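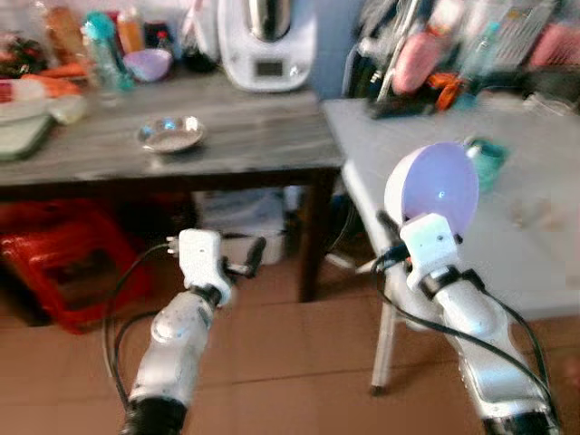

Dear all, I have been meaning to answer Frøydis since the weekend, and I'm sorry it has taken me this long, but the dough had to come first and then the dishes, and then I sat down and fell asleep. I have read her question through twice and I think she is worrying more than she needs to about her bowls. I bake on an old dark wooden table with the top gone a weathered gray-brown, and what I keep within reach is a real jumble: the white machine with its metal mixing bowl at the back, a lavender bowl beside it, the tall clear bottle with the teal cap, and a small shallow steel dish out in the middle where I can get at it without looking. The steel dish is for salt. I weigh it out before anything else, or I forget it altogether (my family can tell you about the Christmas loaf).

On 17/01/2019 Frøydis Nordin wrote:
> Hello everyone, and thank you for the kind welcome last month.
> I have a small kitchen and I would like to start baking every
> week, but all the books tell me to have glass or stoneware for
> the rising. I only own plastic bowls and the one metal bowl that
> came with my mixer. Do I have to buy new ones? Also, my dough
> sticks terribly to the plastic, and by the time I have scraped
> it out I have lost whatever air was in it.
> Frøydis

No, dear Frøydis, please don't buy anything! I have used plastic for years and the bread has never complained. What you do want is a bowl that isn't scratched up inside, as the dough gets hold of every little groove, and a few drops of oil wiped around with your fingers before the dough goes in. Then tip the bowl right over on its side, low to the table, and let the dough come out in its own time. If it hangs on at the bottom, help it with a wet hand or a soft scraper and go around the edge first. I used to bang mine upside down on the table like a child with a sand pail, and it flattened everything.

As for the metal bowl, I knead in it and then move the dough over to plastic. My kitchen is cold this time of year and metal seems to pull the warmth out. In August I leave it where it is and save myself the washing up.

My everyday loaf takes 16 ounces of flour, and I let it rise at 80 degrees if I can find a spot that warm, which in practice means the shelf over the heater. Krishnan wrote to the list once that he goes by the look of the dough and never by the clock, and I have come around to his way of thinking. Does anybody still have that message? I've looked through my folders and can't find it, and Frøydis ought to see it.

One more thing while I'm writing. I still have the spare dough hook that I offered in the fall. It fits my old mixer but not the new one, so whoever wants it can have it for the postage.

Warm wishes to all of you, and do let us know how the first loaf comes out,
Eskil Westerberg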